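Oct 5, 2019

Fourth day with the Prulis trial kit. I said I would write something every evening so that the review for Holomden doesn't have to come out of my memory, and so far I have kept to it.

Slept badly, started late. The charger for the kit takes longer than the sheet says, so I had coffee and answered mail first. Berenice Orozco wants the draft at 3000 words, which is more than I have to say at the moment. She also asked if I could compare it with the Naller one I had in March. I can, but only from notes – that unit went back.

The kit itself is simple to live with. You hold the gripper, squeeze, do the task, let go, and the recording goes up to the Prulis service when you dock it. They send back a score for each take. What I'm being asked to judge is whether a person at home, with no training, can turn out takes that are good enough to use. Today was bottle day. The task card says to pick up a water bottle from a desk and put it down on a coaster, 60 takes, changing the starting spot as you go.

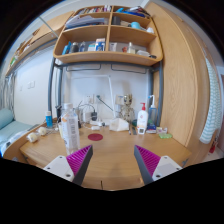
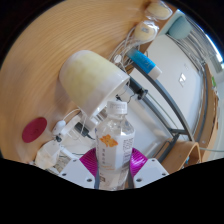

Bottle task at the desk: jaws open in the first, pads closed on the lower part of the bottle in the second.

I got through the 60 with one break. The service threw out 7 of them. Five were marked "too fast," which is fair, I was getting bored by then. The other two had no reason next to them and I have written to support to ask. No answer yet.

Things to put in the review: the ridged pads are good. I didn't have to squeeze hard and my hand was fine until the last 15 takes or so were left, then the base of my thumb started to ache. The trigger could be softer. The sheet shows how to swap the pads but doesn't say which screws to leave alone, and there are a lot of screw holes. The upload is slow and gives no sign of how far along it is. With the Naller I remember complaining about the weight, and I have no complaint about that here.

Sigita Ozoliņš called in the afternoon. She has the same kit and is two cards ahead of me. She says the cloth folding card is the worst one and to do it in the morning. Her scores are better than mine. She does each take at the same slow count, out loud, and I might try that.

Price is still not settled. Prulis quoted Berenice one figure for the kit and another with the service for a year, and the second one seems high to me for something that won't explain a rejected take. I need to ask what you can still do with the gripper if you stop paying.

Soup for dinner. Kit is docked, 15 takes still waiting to go up. Cups tomorrow.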